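Disgate guest houses told to wash less, but who gains?

Guest houses and small hotels in Disgate have until the end of August to sign up to a new "fresh when you ask" scheme, under which sheets and towels are changed only if the guest requests it. The scheme is run by Draster, the laundry firm that already serves most of the seafront, and it is being sold to the town as a way to save water.

Draster says 2,273 loads could be avoided over a single season if every eligible business joins. It has not published the sums behind that figure. Asked what it counts as a load, how many rooms it assumed and whether those rooms were full, the firm said the number came from "internal modelling" and that a summary would follow. None had arrived by 4pm.

Owners who sign will pay a flat monthly fee in place of the current charge per bag. For a large place that is busy all summer, the fee might well work out cheaper. For a house with 4 rooms it is hard to see how it could, unless the guests are unusually fond of clean sheets, which rather spoils the point.
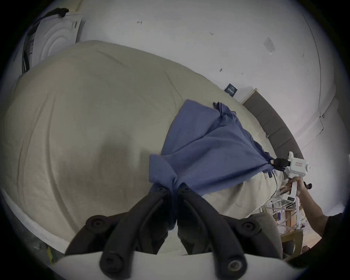 Under the scheme's rules, bedding stays on for the length of the booking up to a limit of three nights, after which the guest has to fill in a card. Nothing in the leaflet deals with how a bed looks by then. A fitted sheet in a pale shade like beige shows its creases, and once the cover is off and a crumpled blue cloth is lying across it, most paying visitors would call that a bed that needs making, whatever the card on the door says. Draster's advice to owners is to "manage expectations at check-in". Reviews left online are not mentioned, although they are what owners on the front talk about most.

The council has given the scheme its backing and a line on its website. It has not put in any money, and it confirmed that it has not checked the water figures either. A spokeswoman said the town was "proud to support local business in going green". She could not say whether other laundries had been asked to bid.

There is at least one other laundry. Jirkis, which is smaller and based inland, says it was not approached and learned of the plan from a customer. It already offers a reduced service with no sign-up fee and no window sticker. The firm does admit that only two of its customers have ever taken it up.

The nearest thing to evidence comes from the Esteban, a hotel on the hill that tried a similar rule last year. It reported lower laundry bills for the spring, when it was half empty, and dropped the idea before the summer. Draster's leaflet quotes the spring result and leaves out the rest. The hotel said it had no complaint about being quoted but would have liked to be asked.
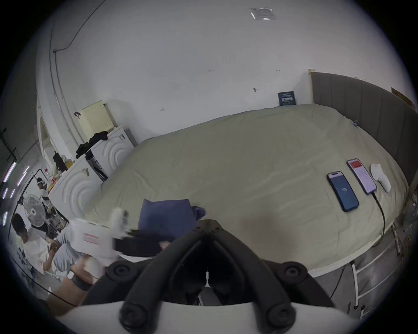

Phones on a bed: under the scheme, guests will be able to ask for fresh linen by text as well as by card.

The text service is meant to be ready in time for the autumn half-term. Owners will be charged for it separately, at a rate not yet set, and messages sent after 3 in the afternoon will be dealt with the following day. Guests who arrive in the evening and find something wrong with the bed will have to sort it out with the owner, as they do now.

Businesses that sign up are tied in for two years. The leaflet says they may leave early "by agreement", without saying whose. Several owners said they would wait to see the full terms before deciding, and one had already put the leaflet in the recycling.

Draster will hold a drop-in session at the town hall before the deadline. The council says the full terms will be available there on paper.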